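Warm-up compliance and ankle/knee complaints in school handball players, ages 13 to 17

Project report, Sport and Health module
Group: Biljana Dimitriou, Oluwatosin Mohammed, Velimir Janevski
Supervisor: Guðlaug Hauksdóttir

Summary

We followed 4 school handball squads in Brestcombe and Nilodcombe over one half-season and logged two things. Whether the squad did the agreed warm-up before a session, and whether anybody reported an ankle or knee complaint after it. 653 player-sessions logged in total. Full warm-up done in 306 of them. 47 complaints, most of them minor. Fewer complaints per session when the warm-up was done in full, but our design can't say the warm-up caused that. Details below.

1. Why this topic

Two of us played handball at school, both had ankle sprains before 16. Velimir coaches the under-15s at Trorkach so we had a way in. The module brief asked for a project on player welfare in a team sport with "data you collected yourselves." We first wanted to do concussion awareness but it needed ethics approval we couldn't get before November, so injuries to the lower leg it was.

Handball is jumping, landing on one foot, cutting sideways, getting bumped in the air. Knees and ankles take a lot. There are warm-up programs for this in several sports, with balance work, landing practice and some strength. The lectures covered them in week two. The general message was that they help if players do them regularly, and that a lot of teams don't. That second half was the part we got interested in.

Our questions:

How often does a school squad do the whole warm-up when there is no one checking up except us?
What gets dropped first?
Do complaints look different in sessions with and without the full warm-up?

2. What we did

Squads. Two from Brestcombe (girls under-15, boys under-17), one from Nilodcombe (mixed under-14), and the Trorkach under-15s. All train in school gyms. Trorkach has the best floor, Nilodcombe the worst, there is a dead patch near one goal that everybody knows to stay off.

Warm-up. Five parts: easy running with direction changes, single-leg balance with a ball, two-foot and one-foot landings, planks and Nordic lowers, then throwing. We wrote it on a laminated card. Coaches got a short demo from Oluwatosin and one copy per squad. The Brestcombe boys lost theirs in the first week and we made another.

Logging. One sheet per session. Coach ticks the parts done, writes who was there by number (no names), and writes any ankle or knee complaint told to them during or straight after. Complaint means any pain or stiffness the player mentioned. We did not ask for a diagnosis. Sheets collected by us, typed into a spreadsheet same evening if possible. Wasn't always possible.

"Full" means all five parts ticked. Anything less is "partial", even if only the throwing was missing. Sessions with no warm-up at all were rare so they went in with partial. Biljana did not agree with this at first, wanted three groups, but the third group was too small to do anything with.

Interviews. Short talks with the coaches at the end, same set of questions each time. Notes only, no recording.

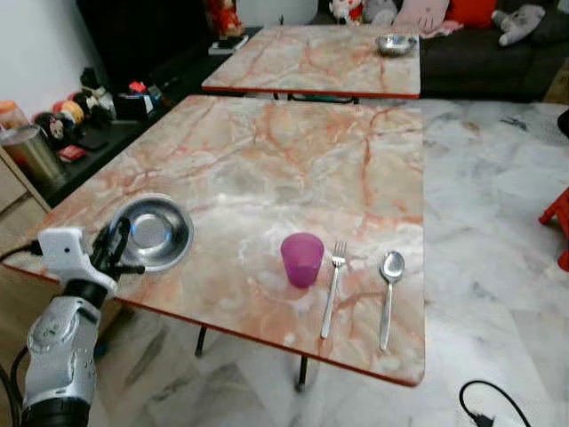
Consent. Letters went home through the schools. A few came back late, and those players' rows were left out until the letter was in. Player numbers were held by the coaches, so we never had a list matching numbers to names. For the Trorkach squad this was obviously weaker as Velimir is the coach. He did not type up his own squad's sheets, Oluwatosin did.

3. Results

Compliance

Total player-sessions: 653
Full warm-up: 306
Partial or none: 347

So under half. Lower than we guessed. The Trorkach squad was the most regular, which surprised no one given who was coaching. Brestcombe girls next. The mixed squad in Nilodcombe started well and then fell off once matches started. The coach there said match weeks are "all tactics" and there's a hard stop when the badminton group comes in.

What got dropped: planks and Nordic lowers, by a long way. Then the landings. Running and throwing were nearly always done. Which means the parts most aimed at preventing injury were the parts most often skipped, and the parts players would do anyway were kept.

Complaints

Total: 47
After full warm-up: 15
After partial or none: 32

Per 100 player-sessions that works out to 4.9 with the full warm-up and 9.2 without. Ankles were more common than knees in every squad. Most were back at the next session. One player in the Brestcombe boys squad missed the rest of the half-season with a knee problem, and that was in a match, on a landing, after a partial warm-up. We don't want to make too much of a single case.

Squad differences. The gap between full and partial was in the same direction in three squads. In the Brestcombe girls there was no real gap. Their coach has them do landing work later in the session too, as part of shooting practice, so maybe "partial" means something different for them. We only found this out at the interview. Should of asked at the start.

4. What the coaches said

Time came up in every interview. A session is booked for an hour, a chunk goes on getting changed and getting the goals out, and what's left is not much. The card takes longer than it says on it when the group is young.

Boredom came up a lot too. The Nordic lowers need a partner to hold the ankles and the under-14s turn it into a wrestling match. Two coaches wanted versions with a ball in them. One had already made up a plank where you roll the ball to your partner, and said it got done a lot more after that.

The Brestcombe boys coach said older players ask what it's for, and if you can tell them, they'll do it. He wanted one line of explanation per exercise on the card. Good idea, easy to do, we didn't think of it.

No coach said the warm-up was a bad idea. But they also knew we wanted to hear that.

5. Problems with this study

Not randomized. Squads choose when to do the full thing. A rushed session could be a bad session for other reasons as well (tired kids, late start, match intensity).

Coaches logged both warm-up and complaints. A coach careful enough to do all five parts may also be more careful about writing down complaints, or less worried about them. Could go either way.

Same players counted many times. The 653 is player-sessions and not players, so a kid with one grumpy ankle can show up again and again. We did not correct for this. Biljana tried a per-player version, but the attendance numbers for one squad had been re-used when two players left, so it fell apart.

"Complaint" is very wide. Somebody saying "my ankle feels funny" counts the same as a sprain.

No matches vs training split. We had it on the first sheet and took it off to save space. Mistake.

Velimir's squad, see above.

6. If someone does this again

Put match/training back on the sheet. Ask coaches at the start what else they do that looks like landing or balance work. Give every player a number that is never used again. Shorter card, ball in as many parts as possible, the reason printed beside each one. Maybe move the strength part to the end of the session, one coach thought players would grumble less there.

A full season would be better as well. Half a season is mostly fall, and coaches told us knees get worse after the winter break.

7. Who did what

Oluwatosin: coach demos, card, typing up Trorkach sheets, interviews at Nilodcombe.
Velimir: contact with schools, collecting sheets, sections 1 and 4.
Biljana: spreadsheet, consent letters, sections 2, 3 and 5.
Section 6 all three of us, the night before hand-in.

Thanks to Guðlaug for comments on the first draft, and for telling us to take out the pie charts. Thanks to the coaches and squads for there patience with the sheets.

Appendix A: session sheet (final version)
Appendix B: warm-up card
Appendix C: interview questions
Appendices handed in on paper.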